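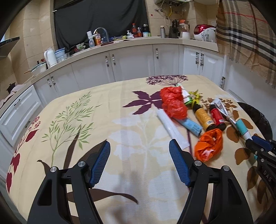
Finger Pad Slip and Jaw Closure Faults on a Pair of Hand-Held Grippers

Student Project Report
Submitted Jun 13, 2025

1. Background

The project used two hand-held grippers to record household pick-and-place tasks on a table in a kitchen. The operator holds one in each hand and clears the table item by item. The recordings are meant for training a two-arm robot, so a grasp that fails for a mechanical reason is worse than a missing one. It looks like a mistake in handling and the learning software cannot tell the difference.

Both grippers have black jaw arms and blue textured finger pads. The jaws are opened and closed by a trigger, and a position sensor at the pivot logs the opening. The logging program, Borkska, was written by last year's group and we used it without changes at the start of the project.

In November the left gripper began to drop things. This report covers what we found, what we changed, and one safety problem that came up on the way.

2. The fault

The first sign was in the logs. Borkska marks a grasp as held when the jaw opening stays steady for two seconds after closing. On the left gripper, the opening kept drifting toward zero during that time, and the item usually fell a moment later. The right gripper did not do this with the same items.

The problem was worst with smooth, hard things such as tubes and bottles lying on their side. Crumpled plastic bags gave almost no trouble, as the pads could fold them and hold on to the fold. A thin stick was difficult for both grippers and we left sticks out of the comparison.

We recorded 600 grasps with the left gripper over the test period. Failed grasps were sorted by hand from the video into slips, missed closures and operator errors. Slips were the largest group. Missed closures, where the jaws stopped before touching the item, were the second group, and we had not expected to see any.

3. Looking for the cause

Our first guess was the finger pads. We cleaned them with dish soap and water and dried them. The slip rate improved for one session and then went back to what it was. We then moved the left pads to the right gripper and the right pads to the left. The slips stayed with the left gripper. This ruled out the pads as the main cause, although they did have some effect.

The second guess was the return spring. We took it out and measured it next to a new one from the spares box. There was no difference in length that we could measure.

The third check was the screws at the pivot. Each jaw arm is fixed with two screws. On the left gripper one of them had backed out by more than 50 degrees from the paint mark made at assembly. With that screw loose, the jaw arm could tilt slightly when it was loaded. The pads then met the item at an angle, and only the lower edge of the pad was gripping. A flat or folded item hides this. A round one rolls out.

The loose screw also explained the missed closures. The tilted arm rubbed on the housing, and at some openings it stuck there until the trigger was pulled harder.

4. Safety problem

While testing the sticking jaw, the operator pulled the trigger hard with a fingertip between the pads. The arm came free and closed all at once. The finger was bruised but the skin was not broken. We stopped testing for that day and reported it to the lab office.

Our risk sheet had listed the grippers as low force and did not mention pinching. That was true for a jaw that moves freely. It was not true for one that sticks and releases, because the operator adds force until it moves. We should have taken the gripper out of use when the first missed closure appeared. Instead we kept collecting data for several more sessions.

5. Repair and changes

The screws on both grippers were removed, cleaned, refitted with medium-strength thread locker, and marked again with paint. We ordered the thread locker from Kelberg, and a replacement housing from Flikik for the side that had been rubbed.

The following rules were added to the session sheet:

Check all four paint marks on each gripper before starting.
Open and close the jaws slowly, empty, and feel for sticking.
Keep fingers out of the jaws. Use the foam block for force tests.
If a jaw sticks once, stop and tag the gripper.

We also changed Borkska so that it shows a warning when the opening stops changing while the trigger is still moving. The warning does not end the recording. It adds a flag to the file so the grasp can be checked later.

6. Results after repair

We repeated the test with the same items and the same operator. Slips on the left gripper came down to the level of the right one, and there were no missed closures. Tubes are still dropped more often than bags on both sides, which we put down to the shape of the pads.

The earlier recordings from the left gripper were kept in a separate folder in the Castellanos archive and are not part of the training set. Some of them are probably usable, but sorting them would take longer than recording new ones.

7. Open points

We do not know when the screw started to loosen. The paint marks were not checked between assembly and the fault.

The warning in Borkska gives false alarms when an item is thick and stiff. The threshold needs to depend on jaw opening, and this has not been done.

The new housing has a slightly tighter fit, and the trigger on the left gripper now feels heavier than the right. The next group should measure the trigger force on both before collecting more data.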